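Home Care > Surfaces > Stone
4 min read
04/11/2020

How to Reseal a Marble Counter (and When to Skip It)

The fabricator will tell you to reseal every year. So will the store that sells the sealer. I've been dealing with marble for nine years and I don't buy it. Test first, then decide.

Put a spoonful of water on the stone near the sink and leave it for 15 minutes. If the spot underneath goes dark, water is getting in and the sealer is worn. If it doesn't, put your wallet away. Dark stone makes this harder to judge, so wipe the spot and look at it from a low angle. 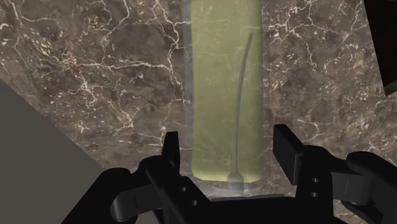 Don't test in one place only. The strip by the faucet wears out long before the far corner does, and you may only need to treat that part.

If the stone fails:

1. Wash with dish soap and warm water. No vinegar, no lemon, whatever the "natural cleaning" blogs say. Acid eats marble.
2. Let it dry overnight.
3. Wipe on a thin coat of penetrating sealer with a lint-free cloth.
4. Wait as long as the label says, then wipe off every bit. Sealer left to dry on top turns into a haze.
5. Do the water test again the next day. Add a second coat only if it fails.

About those labels – I've seen "lifetime protection" on a $65 bottle. Whose lifetime? Sealer slows down stains from oil and coffee. It does nothing for etching, the dull marks left by wine or tomato, and a pricier bottle won't change that. If a company quotes you $2,000 for a "permanent" coating, ask what the warranty leaves out and get the answer in writing.

Contact | © 2020 Kevarel Home | Back to top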